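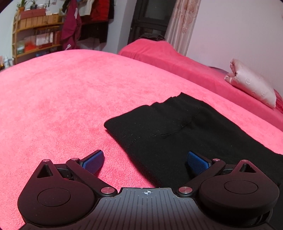
Section 4: Folding and Sorting on the Bed

Most people who buy the Vostora under-bed drawer set will end up folding clothes on the bed, whatever this manual recommends, so this section assumes you have already started. A bed is a fine work surface if you treat it like a table that happens to be soft. The main trouble is fabric that grabs. A plush fleece blanket like the pink-red one will happily share its fuzz with anything black and knit, and a folded black garment laid straight on it is the classic way to find out. You can fold there all the same. Follow the steps in order and keep a lint roller within reach.

Before you start

Read Section 3 if the drawers are not yet assembled. Folding everything you own and then building the furniture is a popular sequence, and we get letters about it.

You will need:
The drawer dividers (bag C in the carton)
The cardboard folding guide, 13 inches wide
A lint roller or a strip of packing tape
A flat sheet or large towel, any color you don't mind looking at

4.1 Preparing the bed

1. Pull the blanket smooth from the foot of the bed. It doesn't have to be hotel smooth. It has to be smooth enough that a pile stands up by itself.
2. Move the pillows to a chair. If the chair already has clothes on it, those are part of the job too.
3. Spread the flat sheet over the half of the bed where you will put dark clothes. Light clothes can go directly on the blanket.
4. If the room has a second bed, use it for finished piles only. Once it becomes a place for "maybe" items, you have two messes and nowhere to sleep.

Note: The folding guide slides on satin and sinks into fleece. On fleece, lay it on top of the sheet or on a large hardcover book.

4.2 Folding knit pants and leggings

Knits stretch, and they remember it. Fold them loosely and let the drawer do the squeezing.

1. Lay the pants face up and bring one leg over the other. Match the seams as well as you can. Leggings have their own ideas here, and you may let them win by half an inch.
2. Tuck the pointed part of the seat inward so the long edge is straight.
3. Fold the hems up to just below the waistband.
4. Fold in half again, or in thirds for tall sizes.
5. Press with a flat hand. Do not pull.
6. Roll off any lint now. It is much harder to see in the drawer, and much easier to see at work.

Caution: Do not iron on the bed. Fleece made from synthetic fiber can melt, and the Vostora warranty does not cover blankets, however touching the letter.

4.3 Sorting into piles

1. Make one pile for each drawer section. The standard set has 7 sections. If you have made more piles than that, see 4.5.
2. Put the folded edge of every garment facing the same way.
3. Stop when a pile is as tall as your hand is long. Anything higher will lean, and then it will lie down.
4. Carry piles with one hand below and one on top. Carrying three piles under your chin is possible and is not supported.

4.4 Loading the drawers

1. Stand each pile on its side so the folded edges face up.
2. Start at the back of the drawer.
3. Leave two fingers of space at the front. You will buy something.
4. Close the drawer slowly. If it stops early, a sleeve is caught on the runner. Open, free the sleeve, and resist the urge to use a knee.

Caution: Maximum load is 34 pounds per drawer. Wet towels count, and should not be in there.

4.5 If you run out of room

The extra-wide Bellberg divider adds a row for socks and small items. Order it as part 108 from Fillstead, our parts supplier. You may also own too many black leggings. We can't send a part for that.

Section revised 8/22/24 by Zübeyde Dağdelen. Replaces the March version, in which steps 3 and 4 of 4.2 were reversed. We apologize to anyone who tried it.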